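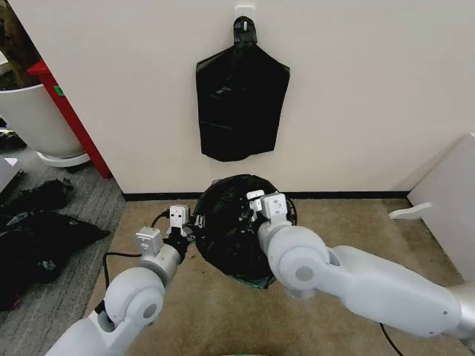
A **bin liner**, also called a trash bag or garbage bag, is a disposable bag placed inside a waste container to keep it clean and make emptying easier. Most are made of polyethylene, either the low-density kind, which stretches before it tears, or the high-density kind, which is thinner and crackles when handled. Black is a common color for general waste, and a round trash bin is often lined with a bag wide enough to spread over the rim. Spare bags may be kept in a cupboard, at the bottom of the bin, or on a wall hook above it.

## Sizes and thickness

Capacity is given in gallons or liters. Kitchen bags usually hold 12 or 13 gallons, while contractor bags hold more. Thickness in the United States is measured in mils – one mil is 1/1000 of an inch – and bags for building debris are often 2 mil or heavier.

## Closures

Flat-top bags are tied by hand. Others have drawstrings or flaps.

## See also

- Compostable bag
- Waste container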